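Features | Interviews | Back Issues | Letters | Subscribe

2024-11-06
By Mireille Karaki

The patient business of teaching an arm to tidy up

You hear Brilstead before you see any of it, a soft whirr and then a pause, and then somebody saying "again" in the tone you'd use with a puppy you were rather fond of. The workshop sits at the back of an old seed store in Udthorpe, and when I first came by in August the kettle was on and Lieven Nijs was already three sentences into explaining why a bad grasp is worth keeping.

He and his colleagues are collecting examples, which sounds grander than it looks (it looks like people playing very slowly with blocks). One person guides the arm through a small job, push this one over there, bring those two together, and the joint positions and the camera view are saved side by side. Then the blocks get shuffled and off they go again! The goal is 3,000 good runs, and when I visited they had 2,532, written in green marker on the door of the fridge.

"I used to rush it," Nijs told me, stirring his tea for far longer than any tea needs. "Then we trained on a week of my rushing, and the arm rushed too. It had my manners exactly."
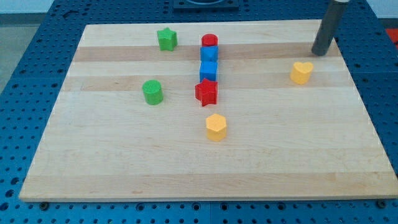
Why not just write the robot a set of rules for moving blocks around? Rules work well when every piece sits where you expect it, but a learning system that has watched thousands of varied attempts copes far better when a star has been nudged sideways or a cylinder stands too close to its neighbor.

So the shuffling matters, and they take it seriously. At Brilstead each operator does a shift of 6 short sessions and then hands over, partly to spare the wrists and partly so the arm picks up more than one person's habits. The Hamdan team, who share the recordings, would like 4,000 by spring. Nijs thinks that's a bit much, though he'd already put the kettle back on.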